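1/ Went to the Wasora open day this afternoon. Notes follow, mostly on the simulation side, as that was the part I queued for.

2/ Site is a former bearing works from 1957. Floor still has the old crane rails in it, which they've had to plate over for anything on wheels. Demos were in the back hall, doors at 2.

3/ Randa Nassar ran the simulator session. The stack is called Hallano. Physics and rendering run as separate processes, so they can slow one down without the other. She showed this by throttling the renderer. Arm motion stayed smooth in the logs, picture went to slideshow.

4/ Contact handling is the weak point and she said so before anyone asked. Thin objects between two fingertips still jitter. Their fix for now is a smaller timestep whenever a finger is near something, which costs them speed.

5/ Room layouts come from a generator, Ginar. It picks floors, walls and furniture with little regard for taste. The idea is that a policy trained on odd colours and odd props shouldn't care what your fridge looks like. Plausible. I'd want to see the real-world numbers, and there weren't any on the slides.

6/ Q from the floor on camera placement: does the robot see its own body? Yes, and they leave it in. Masking it out made reaching worse near the torso. Would like to read that up properly.

7/ Violeta Villalba covered the transfer work (project name Salameh). Most of the talk was calibration. Gripper offsets measured on the bench, then fed back into the model – dull, necessary, and the best 12 minutes of the day.

8/ Complaint: the audio in the back hall is hopeless. If you go next time, sit at the front left, away from the compressor.

9/ One layout from the simulator below. Two arms, both grippers pointing up, parquet running into grey tile. The red thing on the floor by the left gripper is a small gas pump, with a round GAS sign on top. Tall cabinet behind in purple and green. See 5/ on taste.
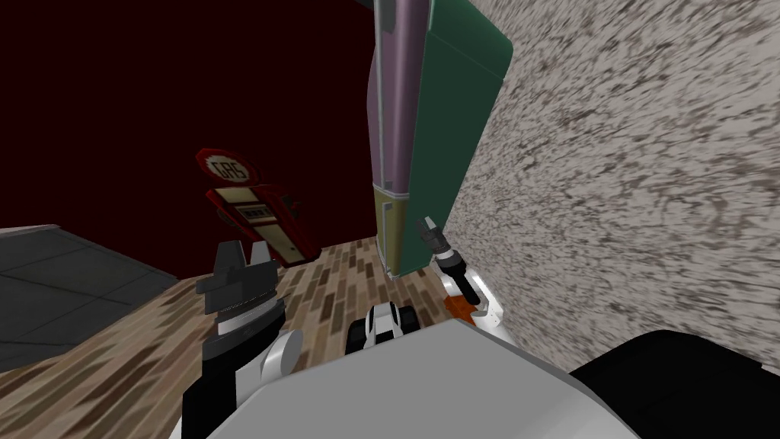
10/ Slides are promised for December. Will add the link to this thread when they're up.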